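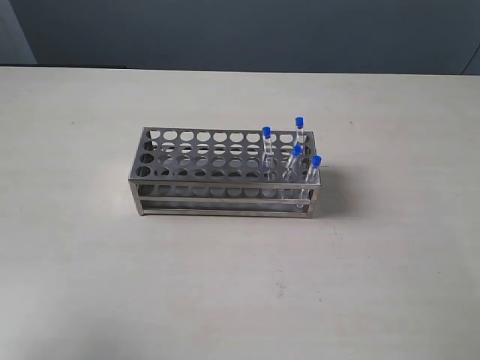
Folasade Ojo
3/16/26

Two weeks with the Prata, the benchtop tube handler from Nondska. We have it on loan until the end of the month and I said I'd post notes. Thread.

What it is: a small arm on a base plate, an overhead camera, and a controller the size of a lunch box. It moves capped tubes between racks. It doesn't uncap, pipette or spin anything. If you need those, stop reading and look at bigger systems.

Setup took an afternoon. Most of that was leveling the base plate and getting the controller onto our network. The Zoltia software found the camera right away but wanted a firmware update before it would talk to the arm.

You teach it a rack by jogging the arm to three corner holes and typing in the rows and columns. It works out the rest. Our steel racks are four by ten and it had the grid right the first time. Plastic racks with a bit of flex took me two tries.

The thing I most wanted to know was how it does with tubes that lean. Our racks have open round holes and our tubes are thin, so a tube can tip to one side and the cap ends up well off the center of its hole. A machine that goes to hole coordinates and closes will miss.

Prata has two pick modes. Grid mode goes to the hole. Cap mode looks for the cap with the camera and goes there. Grid mode is faster. With our racks it was no use to me, so everything from here on is cap mode.

In cap mode it handles a moderate lean fine. It grips the cap, lifts a little, lets the tube hang straight, then pulls it out. That small pause is a setting called "settle" and it's off by default. Turn it on.

A steep lean is still a problem, mainly when the cap tips toward a neighbor. Two tubes in touching holes with caps nearly together will get skipped and flagged. I prefer a skip to a crash, but you do have to come back and straighten them by hand.

Cap color matters more than the manual lets on. Blue caps over gray steel on a light bench gave me no trouble. White caps on the same bench got missed often enough that I put a dark mat under the rack. Clear caps I gave up on.

Light matters too. Brushed metal throws highlights along the top edges when our window blinds are open, and the camera sometimes called one a cap. Blinds closed, no false finds. There's an exposure slider, but I got further with the blinds.

Placing is better than picking. It lowers the tube slowly and stops if it feels resistance. I put a tube in a target hole on purpose to see what it would do. It touched the cap, backed off and asked me which hole to use.

Count so far: 165 transfers logged in cap mode with settle on. The log exports as a plain spreadsheet file, one line per move, with source hole, target hole and any flag. That part I have no complaints about.

Noise is low. You can take a phone call next to it.

Support goes through Sendbridge, the reseller, and they answered both my tickets the same day. One answer was "known issue, fixed in the next release." The release notes still on their site are from December, so I'm not holding my breath.

Service plan is 3,000 a year and covers gripper pads, one visit and loaner parts. Pads look like the main wear item. Ours have a shine on them already but still hold.

Would I buy it? For a lab that moves the same tubes between the same racks all day, yes. For us, with five tube types and racks from everywhere, I'm leaning toward no unless the fix for touching caps shows up before the loan ends.

Next up is the narrow gripper pads, which should arrive Thursday. I'll add to this thread once I've run the crowded racks again.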